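Storage bin (household)

A storage bin is an open or lidded container used to hold small household goods, sports equipment, toys, tools and similar items. Bins are distinguished from boxes mainly by their rounded corners and by the absence of a fixed lid, and from baskets by their solid walls. The terms overlap in everyday use, and retailers apply them freely.

Construction

Most household bins sold today are molded in one piece from polypropylene or polyethylene. The walls usually taper toward the base, which allows empty bins to be nested for shipping and storage. The upper edge is thickened or turned outward to form a rim. The rim stiffens the opening and gives the hands a place to grip when the bin is lifted from above.

Handles take several forms. The simplest is a cutout in the wall below the rim, commonly oval or stadium-shaped. A raised lip is often molded around the opening so that the edge does not press into the fingers. Bins intended for shelves may have a cutout on a long side, on a short side or on both, depending on which side is meant to face outward. 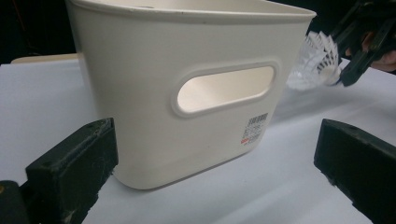

Cream-white plastic bin with an oval handle cutout and a barcode label.

Surface finish varies. Matte finishes hide fingerprints but can show scuffs. Adhesive retail labels are normally placed on an outer wall and may be left on for the life of the bin. Where a label is removed, warm water and dish soap are usually enough to lift the remaining glue.

Use with sports equipment

Light sports goods are frequently kept in open bins in schools, clubs and homes. The practice suits objects that are small, light and used in quantity, such as table tennis balls, beanbags and shuttlecocks. Heavy items, including weights and bowling balls, are better kept on racks.

Shuttlecocks need more care than balls. A feather shuttlecock loses its shape if the skirt is bent, and it is generally kept in the tube in which it was sold. Synthetic shuttlecocks, with a molded skirt of ribs and open latticework, tolerate loose storage better, although a skirt pressed under other objects for a long period may still be deformed. A colored band is often placed where the skirt meets the head, and on many synthetic models its color indicates speed: green for slow, blue for medium and red for fast. 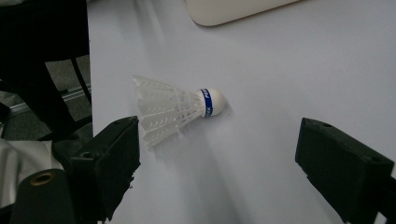
Synthetic shuttlecock with a narrow blue band between skirt and head.

The Worau inventory

A survey of equipment storage was carried out at the Worau sports hall by Indrek Vasiliauskas and Sarmīte Venckus. Their report, dated Thursday, July 9, 2020, listed 93 bins in use across the building. Five were cracked at the handle and were withdrawn in August. The authors recommended that synthetic shuttlecocks be stored no more than two layers deep and that each bin carry a written label on the side facing the aisle. The same recommendations were later adopted at the Mägi annex.

Care

Plastic bins are cleaned with a damp cloth and mild detergent. Abrasive pads dull the surface and should be avoided. Bins should be dry before they are nested, as moisture held between the walls can make them difficult to separate. Prolonged exposure to direct sunlight may cause pale plastics to yellow and become brittle.

See also

Basket
Crate
Shuttlecock
Toy storage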